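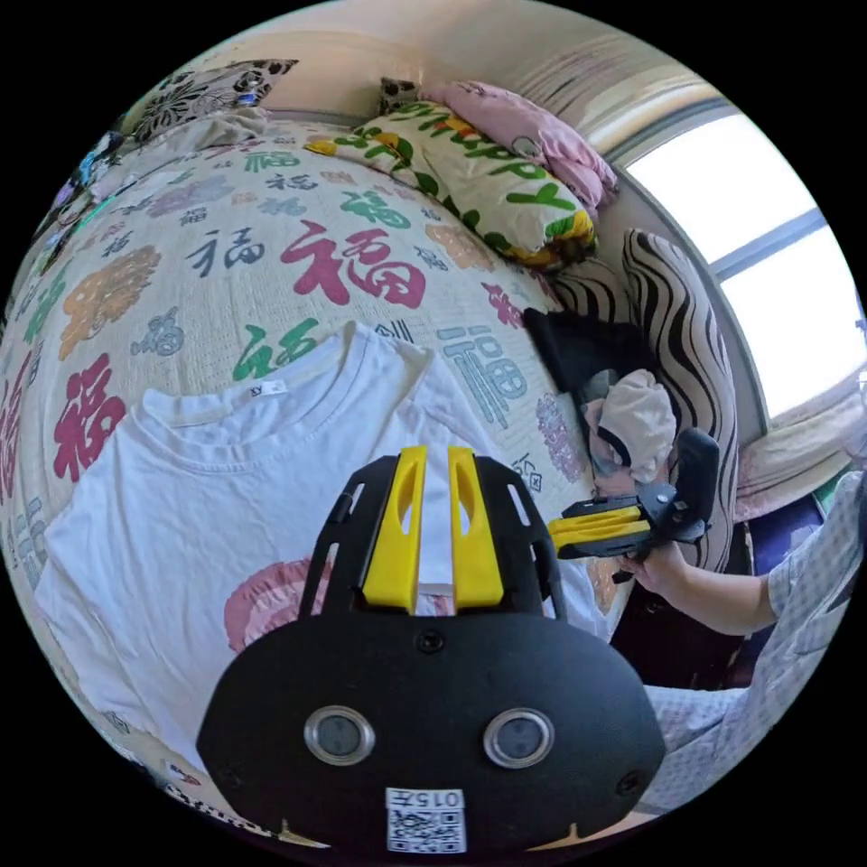
Slide 1: two-handed work with hand-held grippers, white T-shirt on the bed

Good morning, all, and thank you for coming out so early! I'm Darius Lungu, and I'd like to talk about house rules for working in bedrooms. Dayana Cabrera and I wrote the first set for Urnik back in June, and it ran to 21 rules, bless us, which was far too many for anyone to remember.

(pause, let them settle)

We're down to 6 now. Ask before you move anybody's things. Keep your sleeves clear of the fingers.
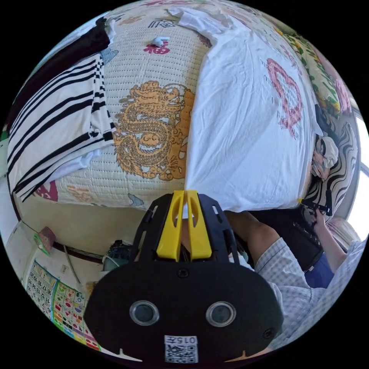 Agree on a stopping word, and say it loudly. Take a proper rest after around 20 minutes, even if you feel fine (Dayana will tell you I never do). The last two are on the handout, so do please take one.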